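Jurnier - questions I keep getting about the hand data

Last updated April 26, 2020

What are you collecting?
Short recordings of a robot hand going into a box with lots of little compartments. Each one is an example for the learning system to copy from. We call the whole set Nular, and yes, I picked the name, so blame me.

How many examples do you have?
2000 is the target for the first round. We've kept 414 so far and thrown out 152, mostly my own early tries from January, when I was far too quick with everything.

Why a cardboard box with dividers?
It's cheap, and the gaps are narrow enough to be a proper test! The thin dividers bend if you lean on them, so a clumsy reach shows up in the recording straight away. I tried a hard plastic tray first and it forgave far too much.
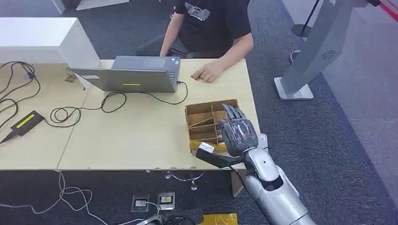
I also like that the box can go anywhere on the desk. We shift it a bit every four recordings, otherwise the system just learns one spot and falls to bits when you move things.

Do you tidy up before recording?
Not much. Cables and a laptop can stay on the desk as long as the hand has a clear way in. I want the system to cope with an ordinary desk - mine has never been neat in its life.

Do you keep the bad ones?
Slow or wobbly is fine, and I keep a fumble if it gets put right in the same go. If the hand stops halfway and gives up, out it goes.

Can somebody sit at the desk during a recording?
Yes, please do! Just keep your own hands away from the box and stay in your chair until the recording has been saved.

Can I have the data?
Not yet. The people at Yeo are checking the labels, and after that a first batch goes to Brirnbridge for training. I'll put a link on this page once it's ready to share.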